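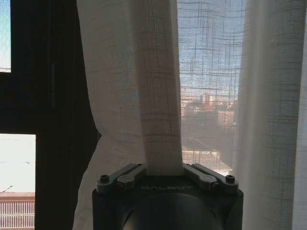

Left panel, sheer off-white, gathered at the edge. Bunches up fine between the gripper's fingers, which is the good news.

Sheers, hems and a rental: what would you do?
Home > Windows and Soft Furnishings > Curtains

pleatbitten
Evening, all. I have come into possession of sheers. They are the Skorkden ones, off-white, with a bit of a visible weave, and they came with the apartment in the sense that the last tenant declined to take them. I have washed them. I have rehung them. Now I'd like them to look like curtains and less like a bandage.

Two questions. First, do I pull them fully back in the day or leave them mostly closed? Second, tiebacks: yes or no? When I pinch the panel together the layers stack up and it goes noticeably more solid there, which I kind of like, but then I also get a crease down the length of it that stays put for days.

Window is 45 inches wide, if that matters. The rod was here too and I'm not allowed to change it. The lease runs to four pages on the subject of walls.

oldselvage
Leave them closed. The whole job of a sheer is to hang there. If you want a bare window, take them down and have a bare window.

drapes_of_wrath
Disagree with the above, as is tradition. Sheers pulled to the sides frame a window nicely and you get your daylight back. But tie them loosely and tie them low. Everyone goes straight for the middle and ends up with an hourglass.

pleatbitten
I have made the hourglass. I thought it was elegant for most of an afternoon.

hemline_pending
What's the fiber? If there's a label on the side seam, read it before anybody tells you to iron anything. I once took the advice of this forum on a polyester voile and had to throw out the voile and the ironing board cover.

pleatbitten
Label has been through so many washes it now reads as a small blank flag. I'm going to guess polyester, on the grounds that it dried before I'd found the stepladder.

oldselvage
Then steam, no iron. Hang it, steam from the back, hand flat on the other side but not where the steam is. You'd think that last part was obvious. I have a forearm that says otherwise.

tworods
Can I put in a word for the Daretov magnetic tiebacks? Mine have held for two years and there's no hook to screw into the wall, so the landlord can keep all four pages.

drapes_of_wrath
I had those. They slid down the panel every night around 4 and hit the radiator. Sounded like somebody dropping a spoon on purpose.

tworods
Yours were on the wrong fabric, then. Mine are on linen.

drapes_of_wrath
Mine were on sheers. The subject of this thread is sheers.

tworods
Fair.

hemline_pending
Strip of the same fabric, tied in a flat knot, weighs nothing and won't slide if you catch a bit of the hem in it. You can cut it off the bottom if the panels are too long. Are they too long?

pleatbitten
They are too long. They're too long in the way where you could claim it was a decision.

oldselvage
It's called puddling and people pay extra for it.

drapes_of_wrath
People with no pets and no vacuum.

alaoui_st_upstairs
Jumping in from Alaoui Street, where every apartment seems to come with somebody else's sheers. I let mine hang loose all day and only bunch them up when I open the window, otherwise they go outside and visit the neighbors. For the lengthwise crease, spritz it with water and leave it hanging overnight. Worked on mine, mostly.

oldselvage
"Mostly" is doing some work there.

alaoui_st_upstairs
There's one left. I've stopped looking at that side.

pleatbitten
OK. Plan is: steam from the back, hem by about a hand's width, keep the offcut for tying, low and loose. If it fails I'll try the magnets and report back on the spoon noise.

hemline_pending
Pin the hem and let it hang a couple of days before you cut. Cornel thread has a whole page on this, number 1393, ignore the argument in the middle about fusible tape.

tworods
I was right about the fusible tape.

drapes_of_wrath
You were not.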